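Ticket: presupuesto para la segunda celda de clasificación de móviles
Estado: abierto
Categoría: compras / equipamiento
Proveedor: Soliman

Hola otra vez. Reabro esto porque el presupuesto que me mandasteis en marzo no me cuadra con lo que necesitamos, y prefiero dejarlo todo escrito aquí antes de pedir el dinero (que ya sabéis cómo va lo de pedir dinero en Jemthorpe, una vez al año y gracias).

Lo que pedí: un brazo pequeño con pinza de dos dedos, cámara en la muñeca y licencia de Workeo para un puesto. Lo que viene en la oferta: el brazo, la licencia y una ventosa. ¡Una ventosa! Entiendo que sale más barata, 300 euros menos según vuestra tabla, pero nosotros cogemos los teléfonos de canto y muchos llegan abiertos o con piezas metálicas puestas, así que por ahí no paso.

Probado hasta ahora:
- Ventosa de préstamo, con móviles enteros y tumbados: bien.
- La misma ventosa con móviles abiertos: pierde vacío, alarma en Workeo, parada.
- Pinza de dos dedos de la primera celda: sin alarmas en toda la mañana, aunque los dedos se desgastan.
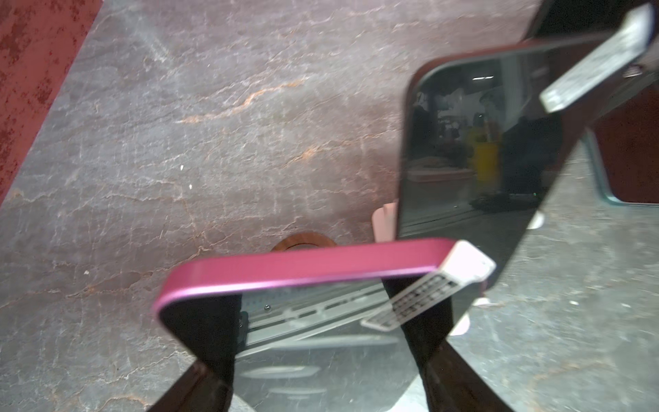 Los dedos de la pinza son la partida que más me preocupa, porque en la oferta no aparecen como recambio y yo no quiero descubrirlo con la celda parada. Necesito precio del juego suelto y plazo de entrega. Fijaos en cómo queda agarrado el móvil rosa, de canto y entre los dos dedos negros, con la rejilla interior al aire y la pieza metálica asomando por la derecha: ahí una ventosa no tiene dónde apoyarse. Y otra cosa, la pantalla del teléfono granate refleja la habitación entera, hasta la luz del techo. Eso me hace pensar que habría que presupuestar también una luz difusa para la cámara - he reservado 200 euros para ello, decidme si me quedo corto.

Actualización, 11:40. He hablado con Clurngate, que nos montó la primera celda. Me cobran 800 euros por instalar y calibrar, y no incluyen el soporte de la cámara (200 más). ¿Vuestra instalación lo incluye? En el PDF pone "accesorios de montaje" y ahí cabe de todo, desde el soporte hasta cuatro tornillos en una bolsa.

Actualización, 16:15. Me contestáis que la pinza se puede cambiar en la oferta sin tocar la licencia - perfecto, cambiadla. Sigue pendiente:
1. Precio y plazo de los dedos de recambio.
2. Si el soporte de la cámara va dentro o aparte.
3. Luz difusa, modelo y precio.
4. Si la licencia de Workeo se puede mover de una celda a otra cuando una esté en mantenimiento.

Con eso cierro la hoja y la paso a compras. No cerréis el ticket todavía, por favor, que la otra vez se cerró solo y tuve que empezar de cero.

Contacto: mesa de soporte Soliman | © Soliman | Volver arriba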